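# Wastach fabric shop finds a new home, and leopard print is coming with it

27 February 2022

Anyone who has ever run up a pair of curtains in Wastach will be glad to hear that Skulledska, the fabric shop on Sial Road, is not closing after all.

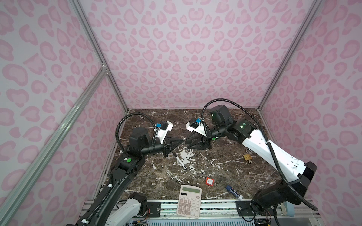
*Pale pink leopard print alongside dark brown marble with white veins.*

The shop has been in the same narrow building for 11 years, and when the lease came up for renewal last autumn there was a good deal of worry among its regulars, many of whom have never bought a zip or a reel of thread anywhere else. Owner Mwende Kashindye has now signed for the old Gurkunex shoe store at the other end of the road, next to the chemist, and hopes to open the doors there in May.

"I had more or less told myself it was over," she said on the shop floor this week, in between cutting lining for one customer and hunting for bias binding for another. "Then Erasto rang to say the shoe store was standing empty, and did I want to see it before the board went up. I went round in my slippers."

Erasto Urio, who owns the building, said he had been offered more money by a phone repair chain but liked the idea of a shop where people stop and talk – his mother was a dressmaker and he spent a lot of his childhood under a cutting table.

The new premises have a proper back room, and the sewing evenings, which have been held between the shelves for years with everybody's elbows in everybody else's way, will move in there. Hina Bajwa will carry on teaching them, with places for 4 beginners at a time on the machines and a separate evening for people who just want company while they finish a hem.

The sale of old stock begins tomorrow and there is plenty to rummage through, from plain school-uniform greys to a great many animal prints. Leopard has been the shop's best seller all winter, Ms Kashindye said, with pink well ahead of the usual tan. She puts it down to people being tired of sensible colours. Cushions are the favourite use, though one couple took home enough to line a wardrobe, and she would dearly love to see how that looked.

Remnants will go into a basket by the till at 80p each, and anything left at the end will be passed to the primary school for its costume cupboard.

Customers with orders waiting should collect them from the present shop before the end of April. The telephone number is staying the same, and so is the bell on the door, which Mr Urio has promised to move across himself.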